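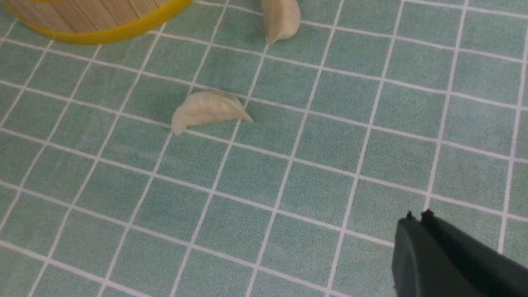 Bambú y azulejo verde pálido

Preguntas frecuentes sobre el blog y el archivo de fotos

Me llegan siempre las mismas dudas al correo, así que las voy juntando en esta página. Si la tuya no está, escríbeme y a lo mejor acaba aquí.

¿De qué va el blog exactamente?
De los juicios a periodistas y locutores colaboracionistas en Bélgica y los Países Bajos después de la guerra. Empecé por un solo locutor de provincias y se me fue de las manos (mi familia lo sabe bien). No cubro Francia salvo de refilón, cuando alguien cruzó la frontera para esconderse.

¿Eres historiadora?
No, soy traductora. Leo neerlandés y francés con soltura y alemán con diccionario al lado. Todo lo que publico lleva la signatura del expediente o el número del periódico, para que quien quiera lo compruebe.

Tengo una foto de mi abuelo con uniforme, ¿me dices quién es?
Puedo intentarlo, pero no prometo nada. Mándame también el reverso, aunque te parezca que está en blanco: un sello de estudio medio borrado me ha servido más veces que la cara del retratado. Y dime de dónde salió la foto y quién te contó lo que sabes de ella. Si es tradición familiar, perfecto, pero dímelo así.

¿Por qué cambiaste el nombre en la foto del banquete?
¡Porque me equivoqué! Durante dos años tuve puesto que el hombre de gafas era el redactor jefe. Teun Bakker me escribió con un recorte donde el redactor jefe salía el mismo día en otra ciudad, y ahí se acabó la discusión. Ahora el pie dice «sin identificar» y así se queda hasta que aparezca algo mejor.

¿Puedo usar tus escaneos?
Los míos sí, citando el blog. Los de la colección Horrocks no, porque me los dejaron solo para consulta y publicación aquí. Son 16 y llevan la marca en el pie – pregúntame antes si tienes dudas con alguno.

¿Cuándo sale la segunda parte de la serie sobre la radio?
Quería tenerla en agosto, pero me faltan 5 páginas de un sumario que están mal microfilmadas. Chaminda Mondal me está ayudando a leer lo que queda, que es una letra endiablada, y calculo que nos llevará aproximadamente seis semanas más. La primera parte sigue en el menú de la izquierda.

¿Publicas nombres de personas absueltas?
Solo si ya salieron en la prensa de la época, y siempre digo que fueron absueltas en la misma frase. A los testigos menores de edad les pongo iniciales. Ya sé que a algún lector le parece exagerado, pero varios tienen hijos vivos que me leen.

¿Por qué no apruebas mi comentario?
Casi siempre porque todavía no lo he visto. Los reviso a mano, por la noche, cuando puedo. Los que vienen a defender a los condenados con insultos los borro sin contestar.

¿Recomiendas algún libro para empezar?
Depende de los idiomas que leas. Tengo una lista en la página de bibliografía, ordenada por lengua, con una nota mía sobre lo que me gustó y lo que no de cada uno.

Última revisión de esta página: 3 de agosto de 2019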